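Council seat recount, Karham ward 2

tistus_fan
So Armindo Sampaio is up by 181 votes and he's already talking like he's been handed a second term by the whole town. Am I the only one who finds that a bit much?

coltico88
A win is a win. He promised to fix the drainage on Mill Road and it got fixed. I voted for him in February and I'd do it again tomorrow!

tistus_fan
Half of Mill Road got fixed. I live on the other half, come see it after rain.

vörös_girl
I handed out flyers for the other side and we lost, fine, I can live with that. What bugs me is the 15 minutes we got for questions at the hall. More than 200 people showed up and most of us never got near the microphone.

coltico88
They did let it run over though, I was there till 9:30.

vörös_girl
Run over with speeches, sure lol
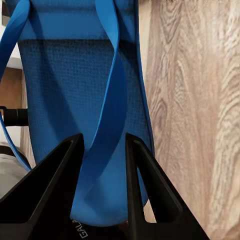 My own feeling is that both camps should do what we did on our last flyer round and go knock on doors again now, before everyone forgets what they promised. I still have 30 leaflets left from that round. A bag like the blue one, with the mesh panel and the long strap, would do me fine for carrying them, so if anyone has one to lend, message me.

tistus_fan
I've got a tote, no mesh. And I'm only walking the wet half of Mill Road.

coltico88
Put me down for the dry half then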